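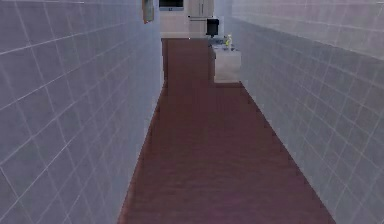

Figure 1. Simulator view down the tiled corridor toward the kitchen.

Corridor Run: A Small Indoor Delivery Base
Genowefa Rutkowska and Shabnam Chaudhry
Project report, submitted 15/12/2020

1. Goal
We wanted a wheeled base that could drive down a corridor, stop at the kitchen and come back without touching a wall. The base was built in the shared workshop at Marport. All driving code was tested in simulation before it went on the hardware.

2. Build
The chassis is a plywood plate with two driven wheels at the back and a caster in front. We named it Drakia. The motor bracket was cut twice — the first one had the holes on the wrong side. Power comes from a 12 V battery strapped under the plate. Shabnam did the wiring and the motor driver, and Genowefa wrote the steering code.

3. Simulation
The simulated corridor has tiled walls on both sides and a dark reddish-brown floor with nothing standing on it. The kitchen at the end has a refrigerator, a microwave and a white counter cabinet that sticks out a little from the right. We kept that cabinet in the map as an obstacle, as the base has to turn near it.

Steering uses the two lines where the walls meet the floor. The code fits a line to each side and aims for the middle. Our first version looked for any long straight edge and often picked a grout line instead, because the grout slants toward the same far opening. We fixed this by comparing floor color to wall color and keeping only edges between the two.

4. Results
We logged 1763 simulated runs. The base reached the kitchen and returned without contact in 1146 of them. Most of the failures came on the return trip, in the turn by the counter cabinet. The straight part of the corridor gave little trouble after the color check was added.

On the hardware we have only driven short straight sections on the workshop floor. The left wheel slips when the battery is low.

5. Remaining work
The turn needs a wider path, and the caster should be replaced with a larger one. We have the workshop again in January and plan to test the full route then.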